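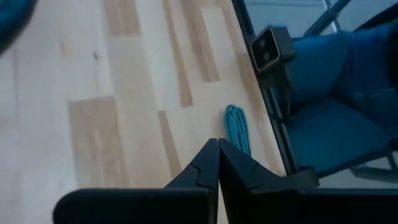
明るい色の板張りの床と、青緑の編みロープ。

床に物を置くな、と子どものころからよく言われた。言われるたびに拾い、翌日にはまた何かが落ちていた。大人になって自分の部屋を持ってからも、床には何かしらある。充電コード、封筒、買い物袋、それからロープ。私はこのごろ、床に物があること自体はそれほど悪くないと考えている。困るのは、帰る場所のない物が床にあることのほうだ。

ロープはそのいい例だと思う。本なら棚、皿なら食器棚と、たいていの家で行き先が決まっている。ところがロープには決まった場所がない。キャンプ用品の箱に入れる家もあれば、工具箱に入れる家も、玄関の隅に掛ける家もある。うちでは長いあいだ、台所の引き出しと車のトランクと物置を順番に回っていた。必要なときに見つからず、また買う。そうして三月に物置を開けたら、同じような太さのロープが何本も出てきた。一本は900円の値札がついたままだった。

片づけの本を読むと、まず捨てなさいと書いてある。去年借りた本では、一年使わなかった物は手放すのが基本だった。服ならわかる。しかしロープを同じ基準で測るのは無理がある。使わない年のほうが多いし、使う日には代わりがきかない。棚を運ぶ日、荷台の荷物を押さえる日、台風の前の日。一年に一度も出番がなくても、家に一本はあったほうがいい。

友人のディッテ・リースは、ロープを全部同じ色で揃えている。箱に並べたときに見た目が整うからだそうだ。色は生成りで、確かにきれいだった。私はこれには賛成しない。木の床も、庭の土も、段ボールも、家の中で道具を置く場所はだいたい茶色か薄い色をしている。そこに生成りのひもを置けば見えなくなる。足を引っかけるし、片づけ忘れる。青緑のような、家具にも床にもまずない色のほうが、置き忘れても目に入る。道具の色は、しまったときの見た目より、出しっぱなしのときの見つけやすさで選びたい。

束ね方も大事だ。長いまま放っておくと、ほかの物に絡む。きつく巻いて結び目を作ると、今度はほどくのが面倒で使わなくなる。私は二つ折りを何度か繰り返して細長い束にするだけにしている。留め具は使わない。編みのロープは表面に凹凸があるので、私の使い方ではそれで足りる。几帳面な人には雑に見えるだろうが、二十秒もかからないので続いている。丁寧な方法でも、疲れた日にできないなら家事には向かない。

それから、床に一時的に置くことを許すかどうか。私は許す派である。使っている途中の道具をいちいち戻していたら作業が進まない。そのかわり、寝る前に床を一周見て、残っている物を拾う。拾ったときに行き先を迷う物があれば、その場で場所を決めて、箱に名前を書く。うちのロープはいま、玄関の靴箱の横の箱に入っている。最適かどうかは知らない。家族全員が言えるので、しばらくここでいいことにした。

余ったロープは同じ建物のアシュウィン・サストリーさんに2本もらってもらった。物置の整理はまだ途中で、次は延長コードが待っている。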